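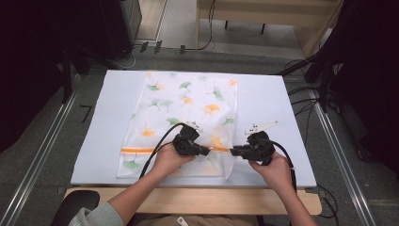
Week two with the Justent hand-held gripper kit. I promised some of you a longer review, so I will write it in pieces over today. I paid for the kit with my own money, and the company did not ask me for anything.

What you get: two grippers, one for each hand, the cables, the mounting brackets and the recording software. You hold the grippers and do a task with them, and the software saves the movement so that a robot arm can learn it later. I bought mine from the shop in Fultham. The price was 3,598 for the pair, with tax. Not cheap for a small workshop like ours.

Our task for this month is zipper bags. Our customer in Hesbridge packs dried fruit and tea, and they would like a robot to open and close the bags at the end of the line. So I practise with a bag with ginkgo leaves printed on it and an orange zipper strip. I chose it because the strip is easy to see against the white board.

A zipper bag is a very good test for a gripper, I think better than the cubes in the manual. The film is thin, it slides and it folds where you do not want. You must bring both jaw tips to the strip with only a small gap between them, and then one hand has to hold while the other moves.

First good point: the tips. They are narrow enough to take the strip without taking half of the bag too. With my old pair from Coughlan I always caught a piece of film together with the zipper, and then I had to begin again.

Second good point: the grip feels natural after one or two hours. I hold the left one around the back and the right one from below with my thumb along it. The manual shows both hands the same way. I tried it like this for one morning and my right wrist was complaining until the evening.

Now the cables. They are thick and they leave the gripper in a big loop. When I work flat on the table, the left one goes over the bag and down past my wrist. It does not stop me, but I feel it pulling a little each time I turn the hand. I would pay extra for a thinner cable.

Someone asked about the weight. I did not put them on the scale, sorry. For me it becomes tiring after 35 minutes, then I make a pause and drink something. My colleague is taller and stronger and he has no problem with it.

Numbers, for those who like numbers. We have now around 400 recordings of the bag task. The software refused 5 of them, always with the message "track lost". I still don't know the reason. The help page says to check the light, and I checked the light.

A small advice if you want to try bags too: put the zipper side towards you. I started with the zipper far from me and my arms covered everything. Also use a big flat board on top of the table. On the bare table my bag was sliding with every touch.

The software is the weak part for me. It is clear enough, but you can't rename a recording after it is saved, you can only delete it and make a new one. I wrote to the support in May and they answered the next morning, very polite, that it is "on the list".

To the person who asked if it is better than Coughlan: for thin and soft things, yes. For boxes and bottles I would keep the Coughlan. It closes with more force and it costs less. We will keep both on the shelf.

Would I buy it again? Yes, but I would wait for the new cable, if it really comes. Tomorrow I start with the smaller bags, without any print on them. If you have used this kit with clear film, please write to me how you set the light.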